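Bolalier Home Forum > Tables, Desks, Small Furniture
Wire basket on a light wood top, feet or felt or what
Started by italo_costa, Monday, March 22, 2021

#1 italo_costa
Got a square table, light wood-grain top, nice soft finish on it. Want to keep the wire basket on there full time for drinks. Base is flat metal, sits right on the surface. Two questions

1. will it mark the top over time
2. if yes, felt or rubber

Don't want a tablecloth. Don't want coasters all over either, they end up on the floor. Basket keeps the cups in one spot, that's the whole point of it.

Close up of the grain, basket's toward the back on the left

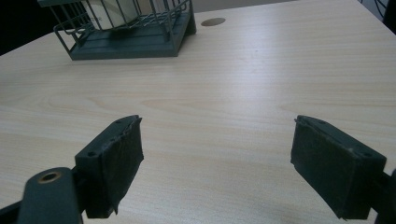 Re: Wire basket on a light wood top
#2 Mali Hopkin
Pretty grain, love those little ovals in it. Felt. Self stick, cut it in strips, one under each long side. Did mine in August and havent touched it since. Wipe the table first or it won't hold.

Re: Wire basket on a light wood top
#3 brodie_t
Disagree on felt. Drinks = condensation = wet felt. Wet felt sitting on a finish for a week is how you get the cloudy patch you were trying to avoid. Clear rubber bumpers, the tiny domes. 2 bucks a sheet at the hardware store.

Re: Wire basket on a light wood top
#4 Mali Hopkin
My cups don't sweat that much lol. Also rubber can leave yellow spots on some finishes, seen it on my mom's dresser. Ruined. Not ruined but you can see it.

Re: Wire basket on a light wood top
#5 brodie_t
cheap rubber yes. Get the polyurethane ones

Re: Wire basket on a light wood top
#6 ecabello
What's going in the basket? Makes a difference. Dry stuff, salt and pepper, napkins, felt is fine and Mali's right. Tall cups are different. Also is the top solid or veneer? Can't tell from the pic and it changes what you do if it does get a ring.

Re: Wire basket on a light wood top
#7 italo_costa
Mostly a tumbler. Tall one with lid and straw. No idea on solid vs veneer, bought it used, no label. It stands toward the far edge so nobody knocks it with an elbow, basket and all.

Re: Wire basket on a light wood top
#8 rhodri_eynon
Is it tippy in there? Mine's one of those tall ones thats skinny at the bottom and it leans in any basket wider than the cup. Ended up giving up and using a tray. Post one with the cup in.

Re: Wire basket on a light wood top
#9 italo_costa
Cup in. Cream colored tumbler, left half of the basket. Thing on the right end is a round gray knob or disc, came that way, anyone know what its for??

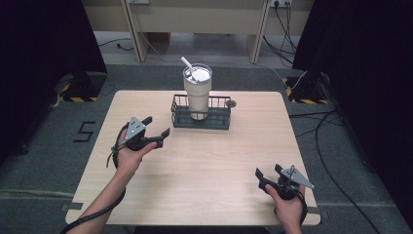
Re: Wire basket on a light wood top
#10 rhodri_eynon
Ok yeah same shape as mine, narrows going down. Turn the straw in toward the middle of the basket, you'll catch it with your sleeve otherwise. And put somthing in the right half, a second cup, napkins, whatever.

No clue on the knob. Cap on the end of a handle maybe?

Re: Wire basket on a light wood top
#11 ecabello
My Tilline basket has a thing like that, it's where the handle hooks on. Might not be the same. Does yours turn?

On the feet, changing my vote, bumpers. Brodie is right for a drink basket. Corners plus one in the middle if the base flexes. And a coat of paste wax on the spot first, let it sit overnight. I use Dremach, any clear one works. Try it on the underside before you do the top!!

Re: Wire basket on a light wood top
#12 Mali Hopkin
Still team felt. Just dry the cup off before you put it back, takes a second.

Re: Wire basket on a light wood top
#13 brodie_t
100 percent of people say they'll dry the cup

Re: Wire basket on a light wood top
#14 italo_costa
Knob doesn't turn. Leaving it.

Going with bumpers, smallest pack they had was 21 so if anyone needs some, I have spares till I die. Wax this weekend. Would a cork square cut to the inside of the basket help too? For the cup to stand on. Thinking it'd soak up drips.

Re: Wire basket on a light wood top
#15 ecabello
Cork's good, take it out to dry now and then or it smells. Trace the base on paper first and cut a hair small.

Re: Wire basket on a light wood top
#16 rhodri_eynon
shelf liner also works, the grippy mesh kind. Cup leans less on it. Can rinse it in the sink

237 views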